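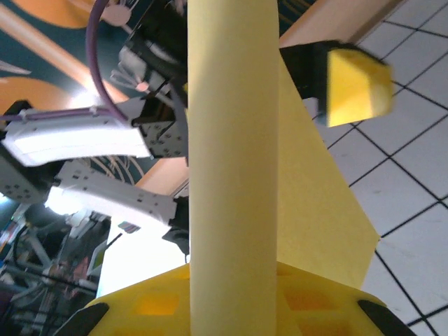 Fold a duster? Life's too short, a reader wrote to me from Fernham in August, and you should be ashamed of yourself for suggesting it in print. She keeps hers in a carrier bag on the back of the cellar door, all balled up together, and she has done so very happily since she got married.

Well, I'm not ashamed, but I did laugh, and I've been thinking about her carrier bag ever since. I had one just like it for years. Mine hung behind the ironing board, and every time I reached in for a cloth I came out with a sock, half a pillowcase and one of those stiff little squares that had dried in the shape of a tap. I'd give the tap one a hopeful shake and put it back!

My conversion came at my aunt's house in Brakport. She had a kitchen the size of a wardrobe and one shallow drawer beside the cooker, and in that drawer stood her cloths, in a row, like toast in a rack. Blue for the bathroom, white for glasses, yellow for everything else. She could take one out without waking up the others (her words), and she could do it with her eyes on the milk. I went home and emptied my carrier bag on to the bed, threw away the tap one, and sat there for most of an evening trying to get a floppy square of fabric to stand up by itself.

It's harder than you'd think. A tea towel has some backbone to it, especially a linen one that's been ironed, but a soft cloth just sighs and lies down. Most of mine are 35 centimetres square, and at that size you've got just enough to work with and not a scrap to spare. Fold it in half, smooth it flat with the side of your hand, fold it in half again and you have a nice neat pad, which immediately flops over when you stand it on its edge. I tried thirds. I tried rolling, and a roll stands up beautifully for as long as you're holding it. I tried the thing from hotel bathrooms where you tuck the end into itself, and I lost my temper. 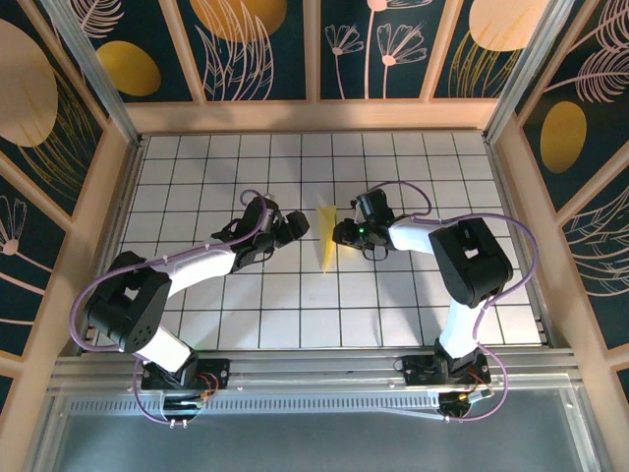
What I do now is a sort of compromise. One half fold, then thirds, then a last fold with the open edge tucked inside, so the plump side faces up. Then I stand them shoulder to shoulder in an old loaf tin and let them hold each other up. The tin matters a great deal more than the folding does, if I'm being fair to my Fernham correspondent. Two cloths in a wide drawer will always fall over. A tin full of them can't.

I should say something about washing, as I get more letters about that than anything else. I do mine at 60, on their own, and I never use fabric softener, which leaves a film and makes them slide about on glass without picking anything up. They go over the airer opened right out. If you leave them scrunched they'll dry scrunched, and then you're back to the tap.

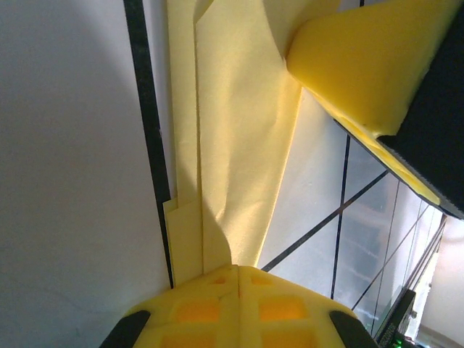
Picking a cloth up is where all that careful work goes wrong, in my house at least. I pinch it at the nearest point, I lift, and out it all comes in a heap. One pinch is never enough for soft fabric. The yellow cloth you see gathered in tightly at its lower end still spreads out wide towards the top, with creases running across it on the slant and a long narrow fold lying down the left side. That's my whole linen cupboard, right there. When I want a cloth to behave I take two corners, one in each hand, and give it a good snap before I go anywhere near the table - quite satisfying after a long day, and the cat leaves the room.

Yellow, by the way, is the colour I'd save if I could keep only one. I know it shows the dirt. I like that it shows the dirt! A grey cloth will let you carry yesterday's gravy round the whole kitchen without a word, and a yellow one tells on you straight away. My favourites came from Nilsuwan, a hardware shop in Istembridge with brooms hanging from the ceiling and a bell on the door, and they've gone pale and a bit fuzzy with age. They were the colour of custard when I bought them. I've been back for more and the new ones are much brighter, so they're on window duty until they calm down.

As for the lady in Fernham, I've written back and offered her my second-best loaf tin. She says she'll take it, but it's going to be used for bread.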